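Last updated: Thu 17 February

Buy the boring gripper

We spent most of the winter comparing hand-held grippers for a small recording job at Lundgate, and I came away with an opinion that I didn't have when we started. People who pick grippers spend too long on the spec sheet and too little time holding the thing. I did it too. I had a table with closing force, jaw travel, weight and camera angle, and I sorted it every way I could think of before anyone had picked up a cup.

We ended up with 3 units on the bench. One was the Desis, which is light and has the widest jaws. One was the Plokora, which costs the most and feels like it. The last was a plain black one built from open drawings by a small shop called Räsänen. On paper it came last in nearly every row.

We recorded 1636 grasps over the whole trial, split as evenly as we could manage. The objects were ordinary: mugs, spoons, folded cloths, tape rolls, a stapler, a few flat things like cards and coasters. Flat things are where grippers get sorted out. Anyone can close two fingers on a mug. Getting a card off a bare table with two square fingertips takes a certain angle of the wrist, and you either have that angle or you are fighting the handle to get it.
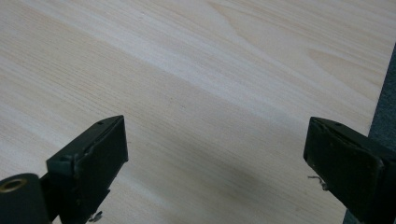

The Plokora was very good at the card. It was also down for 19 days waiting on a part, and during those days it was good at nothing. The part was a small one. We could have made it ourselves if the fingers had been put together with screws, but they are bonded, so the whole front end went back in a box. The Räsänen unit broke more often. Each time, one of us fixed it before lunch with a hex key and something from the drawer.

I know what the reply to this is. A tool that breaks often is a bad tool, and being easy to fix is a poor excuse. I half agree. If you are running one gripper on one task all year, buy the one that doesn't break and pay for it. But most groups trying this stuff out are in a different spot. They change the task every few weeks. They change the fingertips, then the camera mount, then the fingertips again. For that kind of work I would take a tool I can open.

The camera matters more than I expected as well. All of ours look down past the fingers, and what counts is whether you can see both tips and the surface between them at the moment of contact. The Desis has the sharper picture, but with the jaws wide open one fingertip slides out of view. We lost a lot of early recordings to that before we moved the mount. A duller picture with both tips in it is worth more to me.

My advice for March budgets, for what it's worth, is to borrow before you buy. Do about 500 grasps with each one, with more than one person holding it, and make a good share of them flat objects. Write down every time you stop and why you stopped. That list told us more than the force numbers did. Ours was mostly wrist fatigue, loose screws and bad camera angles - none of which had a row in my table.

We kept the Räsänen and sent the other two back. I would still like the Plokora's handle on it.

We use cookies to remember your settings and count visits. By continuing to browse you accept this. Manage preferences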